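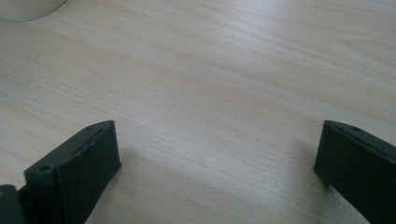

¿Con qué se limpia a diario un tablero de madera clara?

Con un paño de microfibra bien escurrido y una gota de jabón neutro, siguiendo la veta, y después con otro paño seco. El vinagre, el amoníaco y las toallitas con alcohol se dejan fuera: a la larga apagan el barniz y en las maderas pálidas se nota antes que en las oscuras.

# Trundoden: fichas de tableros de mesa en madera clara

Trundoden reúne las fichas de mantenimiento de las mesas de tono claro que usamos en los locales de Camacho y Prallura. Empezó como una hoja de cálculo de Yesenia Cárdenas para saber qué mesas se habían lijado y cuáles no. En mayo se pasó a texto plano y se añadieron las notas de veta y color.

Mantienen el repositorio Yesenia Cárdenas (fichas de Camacho, redacción) y Ezequiel Barrera (fichas de Prallura, acabados).

## Contenido

- `fichas/`: 214 fichas, una por revisión. Una misma mesa puede tener varias.
- `mesas.csv`: listado de las 37 mesas con su código, local y medidas.
- `acabados.md`: productos aplicados y modo de aplicación.
- `veta.md`: vocabulario para describir el dibujo de la madera.
- `pendientes.txt`: lo que falta por revisar. Se borra la línea cuando se hace.

Las sillas no entran. Las patas y los travesaños sólo se mencionan si afectan a la estabilidad del tablero.

## Campos de una ficha

Cada ficha tiene 10 campos:

| Campo | Qué se anota |
|---|---|
| `mesa` | Código del listado, por ejemplo `CAM-08` |
| `mes` | Mes de la revisión, en letra |
| `local` | Camacho o Prallura |
| `tono` | Crema, beige, rosado, amarillento o gris |
| `veta` | Dirección y dibujo, según `veta.md` |
| `acabado` | Barniz, aceite, cera o desconocido |
| `marcas` | Cercos, arañazos, quemaduras, tinta |
| `canto` | Estado del borde |
| `accion` | Lo que se hizo en la revisión |
| `firma` | Iniciales de quien revisa |

Si un campo no se ha mirado, se escribe `s/d`. Un campo vacío se entiende como error y la ficha se devuelve.

## Cómo se anota la veta

La dirección se toma desde el lado largo de la mesa, de pie y con la ventana a la espalda. Se usan cuatro palabras: recta, ondulada, en arco y cruzada. Si una zona se aparta del resto, se anota aparte. Una ficha típica dice: «ondulada, fina; un arco amplio hacia la derecha».

El arco no es un defecto. Suele aparecer donde la tabla se cortó cerca de un nudo o donde los anillos de crecimiento se abren. En un laminado puede ser sólo parte del dibujo impreso, y entonces lo más útil es buscar si se repite en otra parte del tablero. Hay fichas antiguas en las que se apuntó como mancha; se van corrigiendo cuando toca revisar la mesa.

Tampoco conviene escribir «haya» o «arce» por el color. Si no hay factura o no se ve el canto, en `mesas.csv` la especie queda como `s/d`. Tuvimos seis mesas apuntadas como arce que resultaron ser chapa teñida.

## Cómo se anota el tono

Con luz de día y la lámpara apagada. La luz rasante borra las diferencias entre bandas y hace que la parte más cercana a la ventana parezca gris. Si sólo se puede revisar por la tarde, se añade `luz artificial` al final del campo `tono`.

Se compara la zona central con la de debajo de algún objeto que lleve tiempo sin moverse. La madera clara cambia con el sol y el círculo que deja una lámpara o un bote puede tardar meses en igualarse. No se lija por eso: se cambia el objeto de sitio y se vuelve a mirar en la revisión siguiente.

## Limpieza y manchas

**Cerco de vaso, blanco.** Es humedad en el acabado. Dejar secar un día. Si sigue, pasar un paño de algodón con la plancha tibia, sin vapor, pocos segundos cada vez. Sólo en barniz o cera, nunca en laminado.

**Cerco oscuro.** El agua ha pasado a la madera. No insistir con jabón. Anotarlo en `marcas` y avisar a Ezequiel.

**Grasa.** Jabón neutro, paño templado. En tableros al aceite, retocar la zona cuando esté seca.

**Tinta de rotulador.** En laminado, un poco de alcohol en un bastoncillo, sin salir de la marca. En madera barnizada, probar primero por debajo del tablero.

**Cinta adhesiva.** Se retira tirando en plano, en la dirección de la veta. Los restos salen con aceite de cocina y luego jabón.

La esponja verde no se usa en ninguna mesa. En Prallura se usó en dos y los aros mates se siguen viendo de lado.

## Lijado y aceite

Sólo en madera maciza o chapa gruesa. En laminado no se lija.

1. Quitar todo del tablero, limpiar y dejar secar.
2. Lija de grano 180 a mano, con taco, siempre a favor de la veta. En las zonas en arco se sigue la curva.
3. Aspirar y pasar un paño seco.
4. Aceite incoloro Rornley, capa fina. Retirar el sobrante antes de que empiece a pegarse.
5. Segunda capa al día siguiente.

Con unos 100 mililitros hay para una mesa mediana, las dos capas incluidas. Los trapos con aceite se extienden al aire hasta que estén secos; no se tiran hechos una bola a la papelera.

El aceite oscurece un poco el tono incluso cuando el bote dice incoloro. Si la mesa va junto a otras sin tratar, se prueba antes en la cara inferior.

## Límites conocidos

- Las fichas de Camacho son más detalladas que las de Prallura. No significa que las mesas estén peor.
- `tono` lo han rellenado dos personas y no siempre coinciden entre beige y rosado.
- El acabado original se desconoce en casi todas las mesas compradas de segunda mano.
- `PRA-03` y `PRA-04` se intercambiaron de sala y puede haber fichas cruzadas.

## Añadir o corregir una ficha

Copiar `fichas/plantilla.md`, rellenar todos los campos y guardar con el código de la mesa y el mes. Las correcciones se hacen sobre la ficha existente, con una línea al final que diga qué se cambió. Las revisiones se hacen los sábados, antes de abrir. Dudas sobre productos, a Ezequiel; lo demás, a Yesenia.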